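Come and teach our robot to put a PC back together (people with steady hands wanted!)

Skukley workshop, paid sessions, no robotics background needed

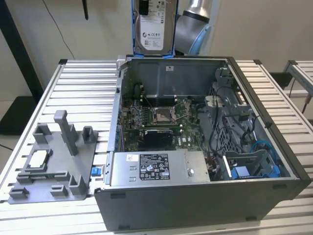
What we're after

Hello! I'm Marit Dalen and I run the demonstration side of a research project called Filar. We're looking for people who have built, mended or upgraded their own desktop computers to come and spend a few sessions with us, showing a robot arm how it's done. I don't mean writing code for it. You hold a pair of handles, the arm follows your hands, and it keeps a record of everything you did on the way, including the bits where you changed your mind.

The jobs are the ordinary ones: hard disk, memory, processor, graphics card, and the fiddly cables if you're feeling brave. If you've ever sat on the carpet with a tower on its side and a torch in your teeth, you're the sort of person I want to hear from.

Why we want you and not just us

Last year we trained the arm on 300 demonstrations, all of them done by two people in our own group, Ilir Kos and me. It learned our habits very nicely. It also learned our bad ones. I tend to bring a drive in high from the back of the case and then tip it down, and blow me if the arm didn't start doing exactly the same thing, pause and all, even when a lower route would have been much easier.

So in May we tried something different. We asked a handful of visitors to do the hard disk job, mixed their recordings in with ours, and kept the total at 300 so that the comparison was fair. With only our two sets of hands behind it, the arm got the drive seated in 35 per cent of trials on a case it hadn't met before. With the mixed set it managed 68 per cent. Same arm, same amount of practice, more kinds of people. I was hoping for a nudge upwards and had to go and check the spreadsheet twice.

It's one task and a small test, so please don't go quoting it at parties. Geeta Srivastava, who leads the project, wants to see whether it holds for the other jobs before we write it up, and for that we need 700 new demonstrations from people who aren't us. The processor is the one I'm most curious about. Our printed fixture gives the arm a known place to pick it up from, which takes a lot of the guesswork out, but getting it to line up with the socket and let go gently is another matter. People do a tiny wiggle there without noticing. I'd love to know how many different wiggles there are.

What a session is like

You come in, have a cup of tea, and I show you the handles. They feel odd for the first few minutes (everyone oversteers, me included) and then your hands sort of forget about it. You get a practice block that doesn't count, and you can have another one if you want it.

After that you do the same job over and over with breaks in between. We swap the starting positions each time, so it isn't quite as dull as it sounds. If you drop something, leave it where it fell and carry on if you can reach it. We keep the fumbles, and some of our most useful recordings have a fumble and a recovery in them. The computers are all old ones bought for the purpose, so please don't fret about breaking them.

Sessions last two hours including breaks. We'd like each person to do at least three, on different days, though you can pick the days. Daytime and early evening are both fine.

Who can take part

You need to be 18 or over and to have fitted at least one part inside a desktop computer yourself. Left-handers very welcome, we have hardly any! You'll be able to sit or stand, and the bench and handles both adjust. If you wear glasses for close work, bring them.

Please don't apply if you've already worked with this kind of arm for a living. You're lovely but you'll skew things.

If you have a hand or wrist condition, drop me a line before you apply and we'll talk about whether it would be comfortable for you. It doesn't rule you out.

What you get

We pay by the session, at the end of each one, and the money is yours whether or not the demonstrations are any good. Bus and train fares within the Gronwood area are refunded if you keep your tickets. There's tea, there's coffee, and there are biscuits until Ilir finds them.

You can also stay on after your last session and watch the arm have a go at the job by itself, which most of our May visitors did. One of them told it off for being heavy-handed with a cable.

What we keep

We record the movements of the arm and handles, and video of the bench from a fixed camera. We don't record sound. Your name is stored separately from your recordings, and you can ask us to delete your recordings at any point until the set is released. Once it's out, other groups will have copies and I can't pull those back, so do read that part of the consent form properly. Marin Obradović looks after the data and will happily answer questions, even very picky ones.

How to apply

Send a short note to the Filar desk at the Skukley workshop, marked for me. Tell me what you've fitted or mended, which hand you favour, and which times of day suit you. No CV please. Two or three lines will do, and if the story involves a part put in backwards, so much the better.

I'm reading notes as they arrive and booking people in from 14 July 2025 until the places are gone. Everyone gets a reply, even if it's a slow one.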